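Ticket 1578: Committee agenda page shows last year's members, vote tally widget blank
Opened by: Maximiliano Navarrete
Opened: 5/11/23
Product: Skora (public records module)
Status: Closed

Hi all, me again. I look after the website for the Clalcombe town council, and I've got a weird one. After the local election we swapped out the whole council roster in Skora. The new names show up fine on the main Council page, but the agenda page for the Roads and Budget committee still lists the old members, including two people who lost their seats and are (understandably) a bit touchy about being emailed over the parking levy.

On top of that, the box that should show how each member voted is just blank. The heading is there, the motion text is there, and then white space. The opposition group has already posted that we're hiding the votes on the levy, which we're not! The paper minutes are at the front desk and anybody can ask for them. But I get why it looks bad, so I'd love to get this sorted before the next meeting.

What I've tried so far:

Cleared my browser cache. No change.
Looked at it on my phone and on the library computer. Same thing on both.
Republished the agenda page. The "last updated" time changed, the names did not.
Removed one old member by hand. He came back overnight, like a cat.

Update 1

Thanks for the quick reply. You asked which sync we use, and it's Gumeck. It pulls the roster from the county clerk's list every night. I went into the Gumeck settings and found two roster sources turned on, the new one and one labeled "term ending." I've switched off the old one. I didn't set that up, and the person who did has moved to the water district, so I can't tell you why both were left on.

Ran the sync by hand and got this:

Roster import finished. 9 records read, 4 records skipped. Reason: seat already assigned.

So now I've got five of the new members on the committee page and four of the old ones hanging on. The mayor's office noticed right away. I told them it was progress, and they didn't sound convinced.

Update 2

Okay, the seat thing makes sense now that you've explained it. The old members never got an end date, so Skora thinks those seats are still taken and won't let anyone else sit down. I went into each of the four records, put in the last day of the old term, and ran the sync again.

Roster import finished. 9 records read, 0 records skipped.

All nine names are right! I checked them against the clerk's signed list twice, and had our deputy clerk read them out to me as well. One thing for your notes: the end date field is under "Service history," and I'd been hunting for it under "Membership" for most of the morning. Might be worth a line in the help pages.

The vote box is still blank, though.

Update 3 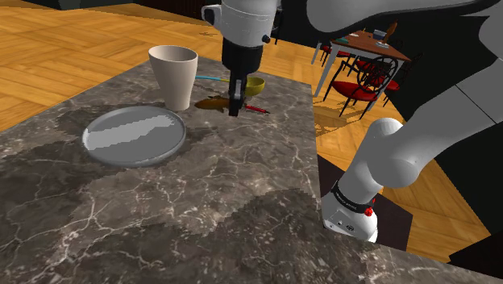 Cup and plate on a marble countertop

Back to the votes. You suggested checking permissions, and the vote records were set to "staff only." I'm guessing they went that way when the old term was archived, but I can't see it in the change log, so don't quote me. I set them to "public" and the box filled in for the levy motion and everything after it. The older motions needed a rebuild, so I kicked that off and went to lunch. It was at 100 percent when I got back and the older votes were all there.

Lacson (the company that hosts us) also had a saved copy of the page on their end, so people outside the building kept seeing the blank box for a while. I asked them to clear it and they did it while I was on the phone. My sister lives across the county line and she can see the full vote from her place.

I've posted a short note on the council news page saying the votes were missing by mistake and are back up, with a link. The opposition leader has asked for a written timeline, so could you please send me the sync log for the past month? A plain text file is fine.

Update 4

Got the log, thank you. I've passed it to the clerk. Please close this one. I'll open a separate ticket for the September minutes, where the attachments are in the wrong order.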